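4. Mounting and zeroing the Dorkevia beam sensor

Read this section before you loosen anything. The sensor leaves the factory trimmed for its own hardware kit, and swapping in other bolts will change the reading.

Tools: torque wrench, 6 mm hex key, lint-free cloth, handheld meter.

4.1 Preparing the surface

1. Turn off power to the indicator and unplug the sensor lead.
2. Wipe the mounting face with the cloth. Remove any paint, weld spatter or old thread sealant.
3. Lay a straight edge across the face. If you can see light under it, have the face machined before you go on.
4. Open the hardware kit and check it against the packing slip.
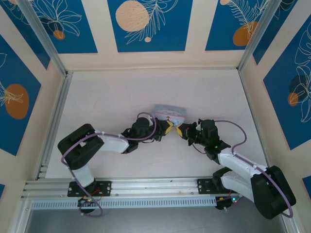

4.2 Fitting the sensor

1. Place the spacer plate on the fixed side, with the chamfer facing down.
2. Set the sensor on the plate so the load arrow points in the direction of the applied force.
3. Start both bolts by hand. Do not use thread locker at this stage.
4. Tighten the bolts in turn, a little at a time, to the torque printed on the sensor label.

CAUTION: Never lift or carry the sensor by its cable. A strained cable entry lets moisture in and is not covered by warranty.

Note: For the 2000 kg model, fit the overload stop before the load plate. The 1000 kg model has its stop built in.

4.3 Running the cable

Leave a small loop of slack where the cable exits the body, then fix it to the fixed side of the frame.
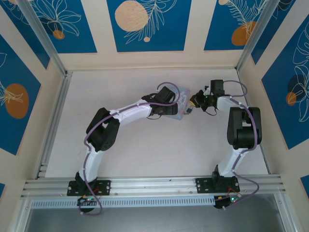
Keep the sensor cable apart from motor and heater wiring, and cross those at right angles where you have no other path. Do not shorten the lead, as its length is part of the calibration. Where the sensor rides on a moving part, clip the cable at intervals along the outside of the member, as on the left arm with the purple cable, and allow enough slack at each joint for full travel.

4.4 Zeroing

1. Restore power and wait for the display to settle.
2. With no load applied, hold ZERO until the display reads 0.
3. Apply a known test weight and note the reading.
4. Remove the weight. If the display does not return to 0, check the bolt torque and repeat from step 2.

If error code 396 appears, the signal wires are reversed at the terminal block. Order replacement hardware kits under part number 2616.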